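Preto Kitchen Collection: Utensils and Stands

The Florkitz Teaching Kitchen keeps a small study collection of everyday cooking equipment for the use of its students. The gallery on this page presents pieces from the stainless steel group, catalogued under shelf number 398. Visitors may view the collection by appointment from November - enquiries should be directed to the front desk.

Whisks and bowls are stored together and are issued to classes as a set. 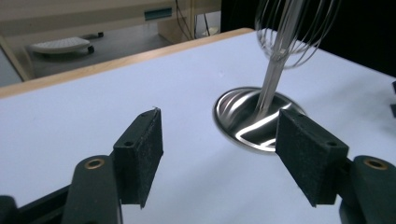 Wire whisk standing in a round stainless steel bowl.

The utensil stand is the tallest piece in the group. Its hooks are arranged around a central disc, so that ladles, spoons and whisks can be hung within easy reach of the cook. Students are asked to return all utensils to the rack at the end of each session.

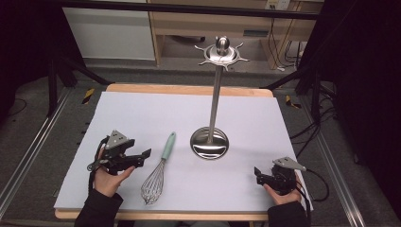 Stand with circular hanging rack and round base, with a whisk with a mint-green handle beside it.

Polished interiors mark easily. Bowls should be washed by hand, dried with a soft cloth and set down on a smooth, light-coloured surface for inspection before they are put away.

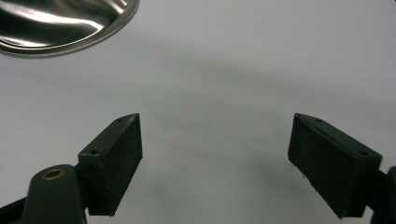 Borrowing from the Collection

Classes may borrow up to eight pieces at a time. Requests are to be made on the Grutberg form, quoting the shelf number.

Page updated 09/10/2024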